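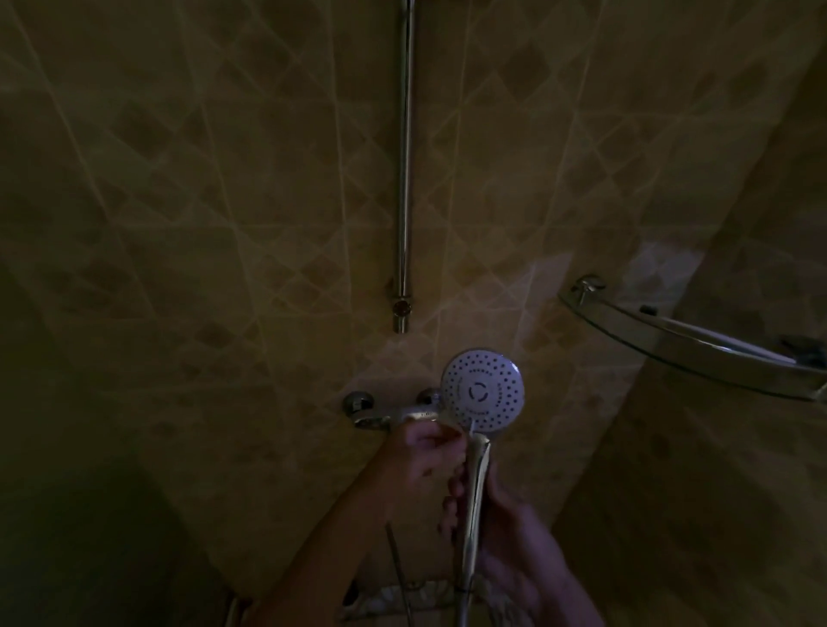
A comment under my last post said that I had been too kind to the Braltis, that the heel counter goes soft well before the outsole wears out, and that anyone over twelve stone should buy something else. Two more people agreed with it. I said in my reply that I would come back to the subject once I had put more miles on mine, and I have now done that, so this is the longer answer.

For anyone who missed the earlier post, I bought two pairs of shoes in the spring. One was the Braltis, which is the daily trainer with the grey mesh upper, and the other was the Sokol, which costs a bit more and is sold as a shoe for longer runs. I paid for both. I run mostly on pavement and on the canal path, with a hill loop on Thursday if work lets me. I'm a size 11 in nearly everything and I have a fairly wide forefoot and a narrow heel, so I tend to get either numb toes or a slipping heel, and on bad days I get both.

The heel counter

The commenter is right that it goes soft. Mine started to give on the inside of the left shoe first. If you press it with your thumb in the shop it feels very firm, and I think that's partly why people are surprised later. The stiffener is a thin piece of card-like board between the lining and the mesh. Once it has been bent a few times at the top it creases, and after that it will always fold in the same place.

Some of this was my fault. I have a bad habit of pushing my feet into trainers with the laces still tied. I do it when I'm going out to the bins and I do it when I'm late for a run. Any shoe will suffer from that, but my old Cirens put up with it for two winters and the Braltis didn't last to the end of the summer. The Ciren has a moulded plastic cup on the outside of the heel, which looks dated and adds weight, but it does hold its shape.

Does the soft heel matter when you run? For me, on flat ground, not a great deal. The foot is held mostly by the lacing and by the padding round the ankle, and both of those are still fine. I notice it on the hill loop coming down, where the left heel moves about inside the shoe. I've been using the extra eyelet at the top to make a loop on each side and threading the lace through the opposite loop, and that has taken most of the movement out. It also makes the top of the laces very short, and I have to tie them with a single bow that comes undone if I don't tuck it in. Longer laces would fix that. I haven't bought any.

I can't say much about the weight question. I'm under twelve stone, and I don't know anyone heavier who has the shoe. It seems likely that it would go sooner.

The outsole

I was more worried about this in the first post than I needed to be. The rubber on the Braltis is thin and is put on in separate pads with foam showing between them. I expected the pads to start peeling at the toe, and there's no sign of that. The outside edge of both heels is worn smooth, as it is on every shoe I've ever owned, and the rest still has its pattern. The exposed foam has picked up a lot of grit and one deep cut from a bit of glass, but the cut hasn't spread.

Grip in the wet is average. The canal path has a stretch of old brick under the bridges that is green for most of the year, and I walk that bit whatever I'm wearing. On ordinary wet pavement I've had no trouble. Painted lines and metal covers are slippery in these and in everything else.

The Sokol

I said last time that I'd only worn the Sokol for short runs and would hold off judging it. I've now used it for all my long Sunday runs since then and I like it less than I did.

The foam is much softer. In the shop that felt lovely, and for the first half hour of a run it still does. After an hour my calves start working harder than they do in the Braltis, and I've put that down to the heel sinking. I tried a firmer insole from an older pair and it helped a little, but it raised my foot enough that the top of the shoe pressed on the knuckle of my big toe, so I took it out again.

The upper is very good. It's a single knitted piece with a thin tongue that is stitched in at both sides, and it has never moved or rubbed. It's wide enough across the toes that I don't get the numbness, and it's the only shoe I have where I can forget about the lacing once it's done. If they put that upper on the base of the Braltis I would buy a pair tomorrow.

It takes a long time to dry. I got caught in heavy rain on one of the long runs and the shoes were still damp two mornings later, with newspaper in them and the insoles out. The Braltis had dried overnight after a similar soaking. If you only have one pair and run most days, that's worth thinking about.

Sizing

Several people asked about this by email. I take an 11 in the Ciren, an 11 in the Braltis and an 11 in the Sokol, but they don't fit the same. The Ciren is the longest. The Braltis is true to length but narrow over the toes until the mesh has stretched, and that took me a couple of weeks. The Sokol is short by maybe half a thumb's width and makes up for it in volume. If your feet are narrow I'd try the Sokol in your normal size, and if they're long and flat I'd go up by half. Try them in the afternoon and with the socks you really run in.

I've also been asked about the Trona, which is the one with the thick rocker sole. I tried it on and walked up and down the shop for a few minutes. It pushed me forward in a way I didn't enjoy and the arch sat too far back for me. That isn't a review and I won't be writing one unless somebody lends me a pair in my size.

Washing them

I wash mine by hand. I take the laces and insoles out, knock the dry mud off against the step, and go over the rest with an old nailbrush, lukewarm water and a small amount of washing-up liquid. Then they go somewhere airy and away from the radiator. I cooked a pair on a radiator years ago and the sole came away along one side. The laces go in the machine in a sock with a knot in the top.

The grey mesh on the Braltis doesn't come back to its original colour. It has gone a sort of oatmeal and it's going to stay that way. The black Sokols look the same as the day I got them apart from a white tidemark near the toe that returns every time they dry.

Smell is the other thing people ask about. Neither pair is bad. Bicarbonate of soda left in overnight does as much as any of the sprays I've tried, although you need to tap it out properly before you run or you'll have white socks.

Miles and money

I keep a notebook and write down the distance after each run. Last year, over the whole twelve months, I ran 1,100 miles across three pairs, and this year will be a bit less. I was surprised when I added up the notebooks going back to when I began keeping them and got 2,855 miles, most of it on the same canal path. I'd hoped for three thousand.

On that basis I get a fair amount of use out of a pair, and the Braltis should reach the same sort of distance as the others even with the soft heel. It was the cheaper of the two by £21 when I bought them. I would still call it the better buy for the kind of running I do. I was too kind about the heel and I've gone back and added a line to the first post that says so and links here.

What I'm doing next

I'm keeping the Braltis for weekday runs until the heels are done. The Sokols will do for walking and for easy short runs, which suits them. For the long run I've gone back to the last pair of Cirens, which had been in the cupboard under the stairs with a few hundred miles left in them. They feel heavy for the first ten minutes and then I stop noticing.

I'll need something new by September. I'd like a firm shoe with a wide toe and a proper heel, and I don't mind what colour it is. If you have a suggestion, leave it in the comments with your size and what sort of ground you run on, as it's hard to make use of a recommendation without those. Please don't send me links to the carbon plated ones. I'm not fast enough to get anything out of them and the prices make me wince.

One correction to the first post as well. I said the Braltis came with a spare pair of laces. It was the Sokol. The Braltis box only had the shoes, some tissue and a card about returns.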